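3.2 Hand-held gripper set-up and maintenance

The collection cell at the Britance site consists of one round table, a pair of hand-held grippers, an operator-worn or stand-mounted head camera, and the object set for the current task. The grippers are the only part of the cell that is in continuous mechanical use, and their condition has a direct effect on the usefulness of the recorded trajectories. This section describes how the pair is prepared, checked and repaired. The controller side of the cell is treated in Section 4.

Each gripper carries its own wide-angle camera, fixed behind the fingers so that both fingertips and the grasped object stay in view through the full stroke. The lens is focused once at assembly and locked with a drop of thread sealant. Before a session the operator closes the fingers on a 13 mm gauge block and compares the live view with a stored reference. If either fingertip has shifted sideways against the reference, the finger mount is loosened, reseated against its shoulder and tightened again in a crosswise order. Lens smears are the most common fault found at this stage and are cleared with a dry microfibre cloth. Solvents are kept away from the lens barrel, which is painted.

The tray task used throughout this paper requires a thin rim to be pinched and the tray moved relative to the open compartment of a benchtop appliance. It was chosen as the reference task for maintenance because it loads the fingers unevenly: the rim is narrow, the tray is wide, and any play in the finger mounts shows up as rotation of the tray about the pinch line. 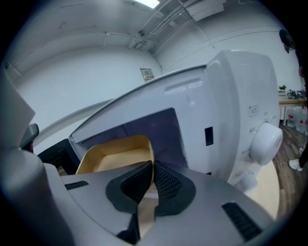
Play was measured by clamping the gripper body in a soft-jaw vice, closing the fingers on a tray rim and applying a side load at the far edge. A gripper was withdrawn when the far edge moved more than 4 mm before the load was taken up. In most cases the cause was wear in the pivot bushings, which were replaced as a set. Replacing a single bushing restored the stiffness for a short time only, and the practice was dropped in October.

Finger covers were treated as a consumable. A cover was changed after 400 grasps, or earlier if the surface had lifted at the tip. The Ginting covers supplied with the first build were glued; those now fitted are held by a lip and two screws, and can be changed at the cell without removing the fingers. After a change the gauge check is repeated, as the seating of a new cover alters the closed width slightly.

Pose is recovered from printed fiducial markers on a cube fixed to the gripper body. The cube is registered to the body once, in a jig, and the resulting transform is stored with the gripper's serial number. Two conditions invalidate it. The first is any impact on the cube, even where no damage can be found by eye. The second is the replacement of a marker face, as the adhesive layer is not of constant thickness. In both cases the gripper goes back to the jig. Over the period reported here the two grippers were registered 159 times in total, the greater part of these being scheduled checks with no change to the stored values.

Cleaning the markers proved to be less simple than expected. Matte prints hold graphite and skin oil, and repeated wiping polishes the surface until it throws glare under the ceiling lights. Laminated prints were tried and rejected for the same fault. The present prints, made on Zilano matte film, are wiped with a barely damp cloth and changed when the black areas lose contrast in the head camera view.

The packaging variant of the task places the tray in a cardboard box and uses both grippers. It is harder on marker visibility than the appliance variant, as a lid or flap can come between the head camera and a cube - typically when one hand reaches well inside the box.
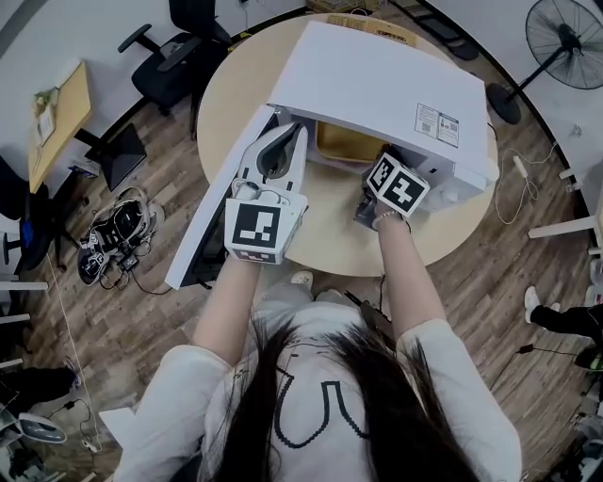

Figure 3. Two-handed work at an open box holding a tray. Fiducial cubes are mounted on both grippers.

Cable routing was the last item to be settled. In the first arrangement the camera lead left the gripper body at a right angle and failed at the connector. The lead is now tied back along the body with a loose service loop, and the strain relief is inspected whenever a cover is changed. Failed leads are replaced whole; splices made at the Brostell workshop passed a bench test but dropped frames under wrist rotation, and are no longer used.

We use cookies to improve your reading experience. By continuing to use this site you agree to our cookie policy. Accept | Manage preferences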